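Opening and storing ring-pull cans: bench notes

Last updated February 24, 2026

Ring-pull cans make up most of the tinned stock in a small pantry, and most of the minor cuts and spills that come out of one. The notes below cover shelf rotation, inspection, opening, decanting and disposal. They apply to steel cans with a full-aperture lid and a riveted tab. Aluminium fish tins with a peel-back foil behave differently and are left out.

Shelf position

Store cans on a shelf that stays dry and does not share a wall with the oven or the hot water service. Heat shortens the life of the contents well before it does anything to the steel. A cupboard above a rangehood is the worst position in most kitchens, although it is where the spare tins usually end up.

Stack no more than two high if the lids have tabs. The tab sits close to the rim height on many small cans, and a heavy can placed on top bears on the ring. If the tab is pushed down and sideways, the score line can be stressed without any visible leak. Where the shelf height forces a taller stack, put a sheet of thin cardboard between layers.

Squat cans go at the front and tall cans at the back. Rotate by date, oldest to the right, and pull from the right. Any direction will do provided everyone in the house uses the same one.

Labels

Paper labels lift in humid cupboards. The glue seam goes first, usually on one vertical edge. A label that has started to lift can be held with a single strip of clear tape across the seam. Do not tape right around the can, as the tape traps moisture against the steel.

Write the purchase month on the lid in permanent marker as well as relying on the printed date. "September" abbreviated to SEP fits between the rim and the tab on all but the smallest lids. If the label falls off completely, write the contents there too, straight away. Unlabelled tins that have been sitting for a year get opened last and tend to be thrown out.

Inspection before opening

Set the can on a flat, light-coloured surface under even light. A white bench is best for this – rust flakes and dried residue show up at once, and the can will rock visibly if the base has domed.

Check the lid first. The concentric ridges pressed into it are there to let the lid flex as the contents heat and cool during processing. They should be regular. A ridge that has been pushed outward, or a lid that clicks under light thumb pressure, means the can is discarded unopened.

Check the rim next. Small dents in the side wall are usually acceptable if they are shallow and smooth. A dent that reaches the rim or the side seam is not. Surface rust that wipes off with a dry cloth is acceptable; rust that leaves a pit is not. A can that is leaking or bulging goes into a sealed bag and out to the bin. Do not taste the contents to check.

Wipe the lid with a damp cloth, then a dry one. Dust collects in the ridges and under the ring, and the lid edge passes through the food on its way out.

Opening

1. Place the can on the bench. Do not hold it in the air or against the body.

2. Look at the tab. It should lie flat, with the nose over the score line near the rim and the finger loop toward the middle of the lid.

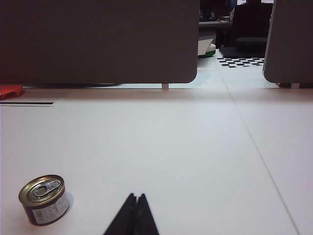

Small can with the ring folded flat against the lid.

3. Slide the handle of a teaspoon under the loop and lever it up. Fingernails work but break. The Flovetti tab lifter kept in our second drawer does the same job and is easier on arthritic hands.

4. Raise the loop until the nose breaks the score. There will be a short hiss from most cans as the vacuum releases. Pause at this point so that brine or oil can settle.

5. Hold the can body low with the other hand, keeping fingers below the rim. Draw the loop back slowly. Most cuts happen in the last centimetre, when the lid lets go suddenly – slow down there and roll the lid up, keeping the pull short.

6. If the tab snaps off before the score breaks, turn to a standard can opener. Many ring-pull cans have a base that will not take an opener wheel, so try the lid end first.

Decanting

Transfer anything left over to a glass or plastic container with a lid and refrigerate. Acidic contents such as tomato or pineapple pick up a metallic taste if left in the open can. We use the 300 mL Batow tubs, which take the remains of most small cans with some headspace. Label the tub with the date opened.

Drain oil into a jar, never down the sink. Brine can go down the sink with cold water running.

Disposal

Rinse the empty can in the last of the dishwater. Drop the loose lid inside and squeeze the top of the can closed with pliers or the heel of a shoe, enough that the lid cannot slide out. Loose lids put into the recycling on their own are a hazard to whoever handles the bag, and many sorting lines miss them because of their size.

Check your own council's rules on labels. Ours does not ask for paper to be removed. If yours does, soak the can in warm water for 18 minutes and the label will slide off in one piece, apart from the glue line, which comes away with a plastic scraper.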